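Progress report, blind-box figures and kids meal toy line
To: Irena Chmielewska
From: Melahat Çetinkaya
25 February 2022

Irena — short one this time, I'm between calls with the factory and the Venstead people want their samples back. Numbers first, then the problems, then what I need from you.

Where we are. The Hider series (the little animals that tuck inside their own houses) is sculpted, painted and signed off except for the hedgehog. Sample run was 500 pieces. Of those 339 passed the first check. Most of the rejects are paint, mainly eyes, a few with the house lid not closing. Sezer says the lids are a mold problem and they'll fix it at their cost. I have that in writing.

The rubber stamp set is behind. Ink pads arrived too dry, second batch too wet, third batch still on the way. I've stopped promising a date on those. 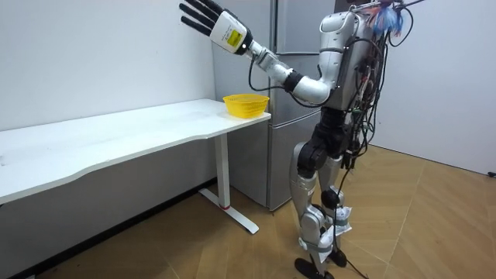
Packaging is the bit I'm happiest with. Rivia sent the new boxes flat, they fold up fast and the window doesn't crease anymore. Colors still need a decision. The blue prints muddy, the red looks like every other toy on the shelf, so I'm leaning to a strong yellow, same sort as the basket by the long white table, with plain black lettering. Rivia can match it from a swatch. They want the answer before they book the press, otherwise we wait till the next slot. Inner tray stays as is.

Collector feedback. We gave out 100 figures at the swap meet in November and put a card in every bag asking for comments. Good response, better than the stamp cards got. People like the fox. People really like the snail, which I did not expect, we nearly dropped him. Complaints were mostly about duplicates, and about the hedgehog looking like a burnt potato. Fair enough, he's being resculpted — shorter spines, bigger nose, new brown. Parents asked for a checklist so kids can tick off what they have. Cheap to do, I've aded it to the back of the leaflet.
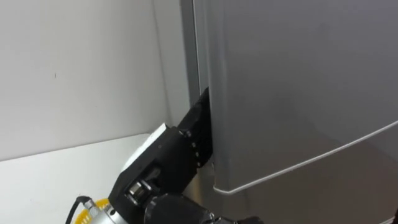
Will the secret figure still be in the first wave?
It will go in the second wave. The glow paint needs another safety test and I don't want the whole case held up for one figure.

That does mean changing the poster, as it has a black silhouette with a question mark in the corner. Easiest fix is to print "coming soon" over it. The designer has the file and can do it in an afternoon.

Money. We're under on sculpting, over on shipping. The second ink pad order went by air, my call, wouldn't do it again. The saving on the molds covers most of it. The full sheet is attached, ignore the tab marked old, I haven't deleted it yet. Nothing else unpaid apart from the deposit for the store display, due when they send the drawing.

Store display. Venstead want a counter stand for the restaurants, tall enough that kids can see all the figures at once, small enough not to block the register. First version tipped over when you took a figure off the front row.

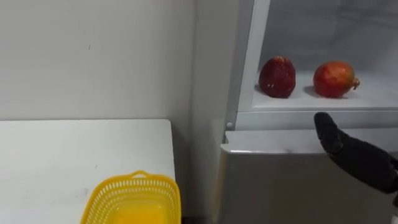

Second version has a wider foot and the rows are stepped, so the heavy houses sit at the bottom and the snail and the mouse go on top. Holds up fine with the front row empty. They've asked for their logo to be larger. I said we'd show them 2 layouts and let them pick. Drawings should be with me next week, I'll foward them straight on.

What I need from you:
Box color, yes or no on the yellow.
OK to move the secret figure to wave two.
Sign-off on the hedgehog when the new photos come. Please be quick with this one, Sezer won't cut the mold without it.
A decision on whether we replace duplicates by mail. I'd say no for wave one, too much postage, but a swap day at the bigger restaurants would be cheap and the collectors would turn up.

Next report when the corrected lids are in and checked. If the third ink pads are bad too I'll call you instead of writing, and we should talk about swapping the stamps for stickers.

Melahat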